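Timcombe shop survey - group report, draft 2
Nuria Palacios, Telmo Manzano, Ka-ming Tseng

We asked 113 shoppers in April why they still use the high street. Most said habit, parking came next.
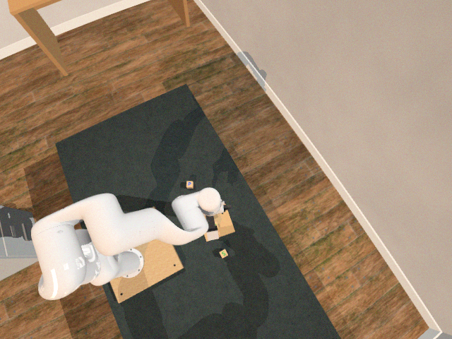 Fig. 1. White arm on its base board, dark mat.

Older ones remeber the market. Forms went out to roughly 400 homes, replies very slow. Telmo did the totals twice.

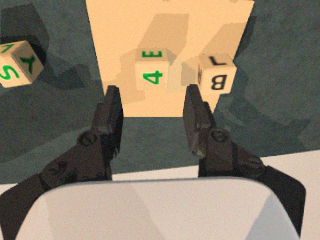
Sendell Road did worst, rents mostly. Need to check teh bus figures before hand in.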